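4.2 Retrieval from an open box

The second task tests whether the policy can reach into a container with a dark interior and take hold of a thin object. The target is a pair of black eyeglasses. The container is a small open-topped box with black inner walls, set on a plain white table. We chose this pairing for its low contrast: a black frame against a black background gives the depth estimate very little to work with, and the lenses let some of what is behind them through. In the drawer task of Section 4.1, the target always differed in color from the container, and the baseline did well. We expected the gap between methods to be larger here.

Training data came from 320 teleoperated demonstrations, all recorded by Abílio Tavares over 12 sessions. The operator was told to approach from above, close the gripper on whichever part of the frame was easiest to reach, and lift clear of the rim before moving sideways. No instruction was given about the pose of the glasses after the lift. As a result, the demonstrations include grasps on the rim, the bridge and the temple arms, and the glasses end up at many different angles. We kept all of this variation in the training set and did not filter by grasp type.

The policy takes a fixed workspace view and the joint state as input. It predicts short chunks of end-effector motion plus a gripper command. We compare three versions. Plekeck is the full method, with the contact-conditioned action head described in Section 3. Garcia is the same network without that head. Devus replaces the learned approach phase with a scripted descent to the center of the box and uses the learned policy only after the fingers pass the rim. All three were trained on the same demonstrations, with the same image size and the same number of updates.

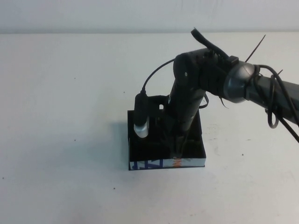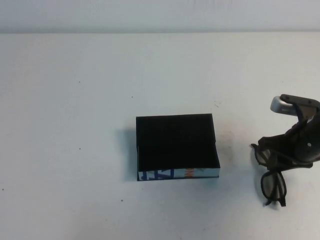
Figure 3. Two views of the box retrieval task on the Bitutero workspace. First: the arm reaching down into the open box. Second: the eyeglasses at the gripper, to the right of the box.

A trial starts with the arm at its home pose and the glasses inside the box. It counts as a success if the glasses are clear of the box and stay in the gripper for 2 seconds. We do not require a particular orientation. A pose like the one in the second view of Figure 3, with one lens above the other, is accepted on the same terms as a level one. Contact with the rim is allowed as long as the box does not tip over. Each version was run for 33 trials, with the starting pose of the glasses drawn from a shared list so that all three faced the same conditions.

Plekeck had the highest success rate of the three, followed by Devus and then Garcia. Most of the failures for Garcia came from closing too early – the fingers shut above the frame and the arm lifted with nothing in them. Devus rarely closed early, but its fixed descent left it with little room to correct when the glasses lay against a side wall. In those trials it tended to push the frame along the wall until the time limit ran out. Plekeck failed mainly during the lift, when a grasp near the end of a temple arm let the frame rotate and catch on the rim.

We also looked at how long each version spent with the fingers below the rim. Plekeck was slower than Garcia at this stage, by about a third. Much of the extra time went to small sideways motions before closing. These motions are present in the demonstrations too, where the operator often felt for the frame before committing to a grasp – we did not label them or reward them in any way. Removing the contact term from the loss made them less frequent and brought back the early closures seen with Garcia. Section 4.3 repeats the test with a box of a different depth and no new demonstrations.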